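Home Stories Interviews Rooms Archive Contact

February 2024
By Anum Afridi

Elvira Bedoya likes to talk about furniture the way other people talk about their cousins, fondly and with a good deal of complaint, and when I asked her about open shelving I had barely sat down before she was off. She has been arranging small bedrooms in Sindstead for long enough that half the town seems to have one of her cubby units against a wall.

"People buy a shelf and they think the job is done," she told me, pouring us both more coffee than we needed. "But a shelf with no doors, you live with everything you put on it! You wake up and there it is, looking at you."

Her own favorite rooms are the little ones with a bed, a white unit and not much space to turn around in (she grew up sharing one with a sister). In a room like that, she says, she always leaves some of the cubbies bare, and she will argue with you about it quite happily.

"Clients say to me, Elvira, I paid for that cubby, why is it empty? And I say, because in October you will want to put something in it, and then where will it go?"

She keeps the everyday things low and the cheerful things high. A bowl goes where you can reach it without thinking, and fruit, if she has any say in the matter, goes right on top. "My mother kept fruit in the kitchen and we forgot it. In the bedroom you eat it. I don't know what the doctors think about this, but we ate a lot of pears."

I asked what she does with the bits and pieces, the cups and brushes and little toys that never seem to belong anywhere. She laughed for a good while. "The bottom row! Always the bottom row. You can bend down, it's good for you."

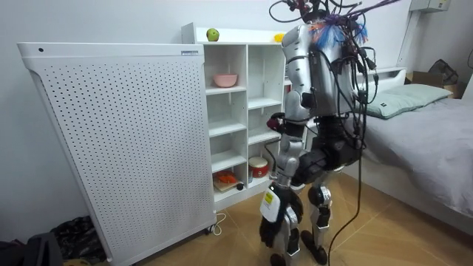
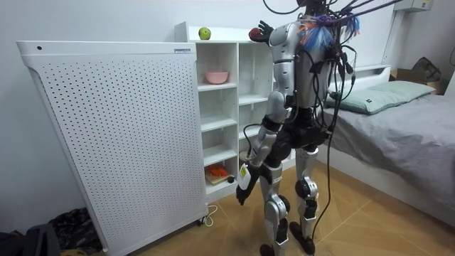
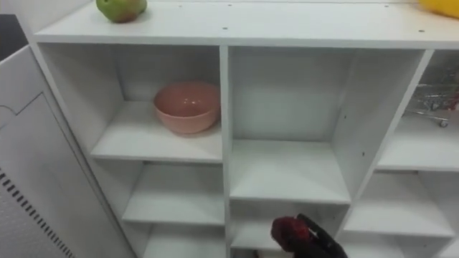
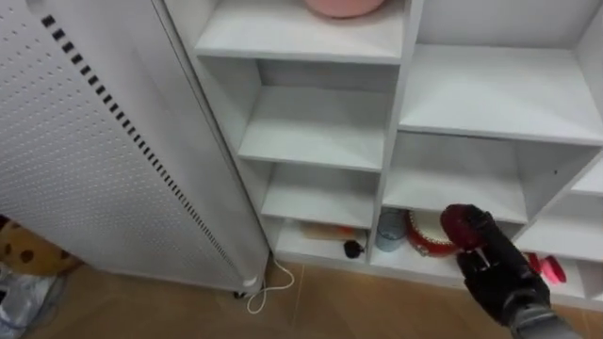

"And please," she went on, "white is fine. Everybody wants to apologize to me for a white shelf. A white shelf lets a pink bowl be pink." She turned 52 last year and says she has stopped arguing about color with anyone except her business partner, Heriberto Castaño, who would paint every unit green if she went away for a weekend.

They are working on 3 bedrooms at the moment, and she had a measuring tape in her coat pocket the whole time we talked. When I left she was already on the phone to Heriberto, asking him whether the Marulanda bed would go under the window.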